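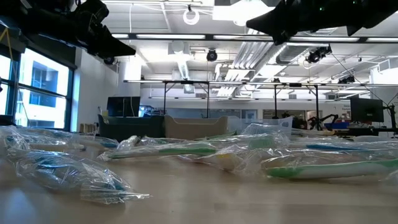 Natália Hájek objects that a stock count made once a year is a record of past mistakes. Her point sets the subject of Chapter 4, periodic and continuous review.

4.1 Reorder point

Under continuous review, an order is placed when stock on hand plus stock on order falls to a fixed level.

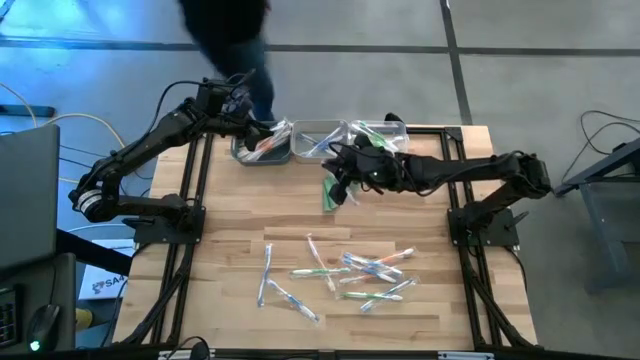 The level equals expected demand over the lead time plus safety stock. At Prultlow, lead-time demand is 212 units and safety stock is 60, so the reorder point is 272. 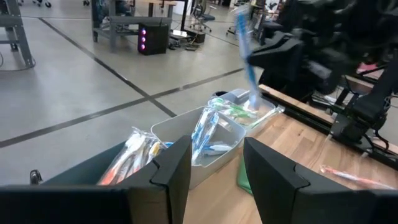 One reader of the last edition asked whether open customer orders count. They do, and are subtracted first.

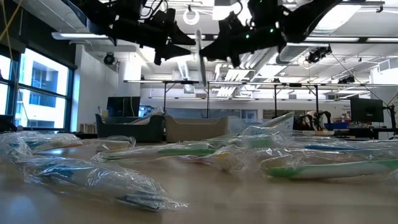

Oltmanns College, Department of Supply and Operations

4.2 Periodic review

Stock is checked at set intervals and raised to a target level.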